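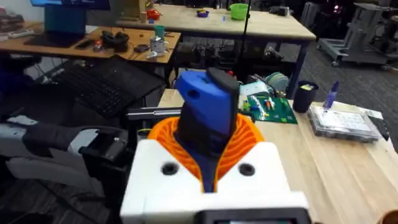 Circuit board on a light wooden table.

The free throw, taken apart: an interview with the Dretov shooting coach

Reading time: 7 minutes

The shooting coach at Dretov has held the job for four seasons, two of them as a part-time consultant. Before that she played guard at the same club, and by her own account was an average shooter from the field and a good one from the line. She agreed to talk on the condition that the conversation stay on technique. She did not want to discuss contracts, the head coach's rotation or the players' private lives, and asked that neither she nor any player be named.

We met in the video room next to the practice court. The first part of the talk dealt with how she measures a free throw, the second with what she does about a bad one.

Her starting point is that the percentage in the box score is a poor tool over short periods. "A player takes four free throws in a game and makes two. The broadcast says he's struggling. I can't say anything from four shots. I can't say much from forty." She keeps her own log of practice attempts and will not change anything in a player's form until the log holds 1000 of them. With injuries and travel, she said, filling it can take a good part of the preseason.

"If I touch the elbow after fifty shots, I don't know what I'm comparing the new number to," she said. "So for the first weeks the players think I don't do anything. I stand there and write."
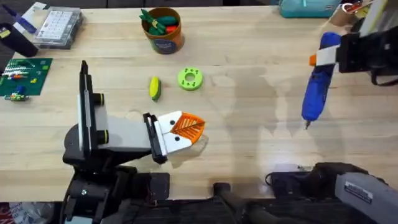 BASKETBALL | INTERVIEWS

The log records more than makes and misses. Each attempt gets a code for where the ball met the rim or the glass: short, long, left, right, or clean. Short and long misses are filed under leg drive and release timing. Left and right misses are filed under alignment. She treats the two groups as separate faults and does not work on both in the same month.

"Left-right is the one I want to see gone first. A ball that is straight and a little long still has a chance. It can hit the back of the rim and drop. A ball that is off to the side usually leaves. So when a player has both problems I take the side-to-side one, even if the other one is bigger in the numbers."

Asked how she corrects alignment, she began with the feet. Most of the players who come to Dretov have been told at some point to square both shoulders to the basket. She lets them turn slightly, with the shooting-side foot a few inches ahead, and then leaves the feet alone for the rest of the season. The mark she cares about is the one the lead foot returns to. Indoor courts usually have a nail or a small dot at the center of the line, and her players are taught to find it with the shooting foot before they accept the ball from the official.

"Some gyms don't have it. Then they use the grain or a seam in the floor. I want them to have looked down and picked something."

The hand comes next. She looks at the last point of contact between the ball and the fingers, which for most right-handed shooters is the index finger, or the index and middle together. When the ball leaves off the ring finger it picks up sidespin. Sidespin is hard to see in real time from the bench and easy to see on slow video taken from directly behind the shooter, so that is where the club puts its camera. She uses practice balls with one painted seam. If the seam wobbles in flight, the attempt gets a second code in the log.

The guide hand was, she said, the most common fault she had met among players arriving from other teams. The thumb of the off hand pushes at the moment of release. The player does not feel it. Her remedy is old and widely used: one-handed shots from close range, then the same with the off hand held flat an inch from the ball, then the normal shot. She adds range one step at a time and goes back a step when the sideways misses return.

On release height and arc she was more reserved than expected. Dretov owns a tracking unit made by Wumetti that reports the angle at which the ball enters the basket. She uses the reading to check consistency from shot to shot and pays little attention to the average. "Two players can have different arcs and both be fine. If one player has a different arc every time, that is a leg problem or a fatigue problem, and I go and look at the knees."

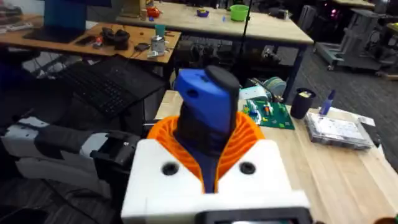 The knees were a subject she returned to several times. A free throw late in a game is shot on legs that have been running, and she considers practice taken on fresh legs to be of limited use once the form is set. From midseason on, her players shoot in pairs of attempts between sprints. They never take more than two in a row, which matches the usual trip to the line. The long uninterrupted sets, where a player stands still and a teammate rebounds for him, are kept for the preseason.

"When you shoot a long set you are adjusting off the last miss. Number nine is easy after number eight. In a game you get one, maybe two, and the first one is cold. So I score the first shots separately." In the log the first attempts of each pair have their own column. For most of the roster that column is lower than the one beside it, and the gap between the two is the figure she gives to the head coach.

The longest streak in her log is 136, by a reserve center in an empty gym. She mentioned it mainly as a warning about streaks. The same player spent the following weeks missing short in games. Her reading is that the streak was shot at a pace, with no waiting, that does not occur in competition. He now holds the ball longer in practice and has someone hand it to him at uneven intervals.

Routine was the last item before we stopped for the team meeting. She does not prescribe one. A player may bounce the ball any number of times, spin it or do nothing. She requires that the routine take the same time on each attempt and that it end in motion. A player who finishes his bounces, brings the ball up and then stands still has, in her view, added a second start to the shot, and the dip of the knees tends to come loose from the lift of the arms.

"I time it from the catch to the release. If it drifts by a full second between the first quarter and the fourth, we talk. I don't tell him what to think about. I tell him the number."

The second part of the interview took place at the away hotel, where the team was staying before its game against Dinik. 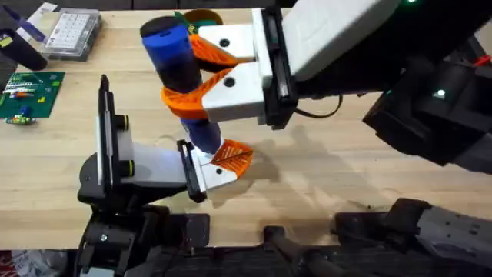 CABRERA, 7 January 2022

The morning shootaround was over and the coach had the previous game's clips open on a laptop. Dretov had lost a close game in which the starters missed several free throws in the last quarter. She had coded each one already. Most were short. She attributed them to minutes played and did not plan any change in technique.

"If they were left and right I would be worried. Short in the fourth quarter, on the second game of a trip, is legs. The remedy for that is the substitution pattern and it isn't my department."

The conversation turned to the visiting gym. Players often say that one rim is softer than another, and she takes the claim seriously up to a point. A breakaway rim with a tired spring absorbs more of the bounce, and a ball that would kick out elsewhere may stay. A tight new net can also hold the ball for a moment after a make, which some shooters find distracting. She checks both baskets at shootaround by dropping shots on the front and back of the rim, and passes on the result in one sentence. More information than that, she said, gives the player something to adjust to, and she would prefer that he not adjust.

The background behind the glass is a larger matter to her. In a practice gym there is a wall a few yards back. In a large arena there may be open seating that rises a long way behind the basket, and the depth cue changes. Her players shoot at both ends on the day of a game for that reason. She has seen no difference in the log between a quiet crowd and a loud one. She has seen a small one between near and far backgrounds, all of it in short and long misses, and she added that the sample from away gyms is too thin to rely on.

The workload on a game day is low. Over a full practice week, each rotation player takes some 300 free throws, including the tired ones between sprints. On the day of a game it is a handful of pairs. She once ran a heavier schedule and dropped it when two guards reported sore wrists.

We also covered big men, a topic on which she receives the most questions. She does not accept that large hands make the shot difficult in themselves. The trouble she sees is that tall players learned to shoot at an age when the ball was already small for them and they could get it to the rim without using their legs. "They shoot from the shoulder. It works at twelve. So with a center, I spend the first month from the waist down and I don't let him look at the percentage."

Has she ever recommended the underhand shot? She has tried it with one player, in the summer, with the gym closed. His sideways misses went down at once. He declined to use it in games and she did not press him. She would offer it again to anyone whose log showed the same pattern after a full season of conventional work.

Her review of the current roster is due in February, when every player's log will be long enough to compare with last year's. Two players are candidates for a change, one in the guide hand and one in the timing of the dip. The rest will be left as they are. She expects the team figure to move by a point or two at most.

"A point or two is a few shots a month," she said. She closed the laptop and went down to the bus.

Contact the sports desk | Corrections | Copyright 2022, all rights reserved | Back to top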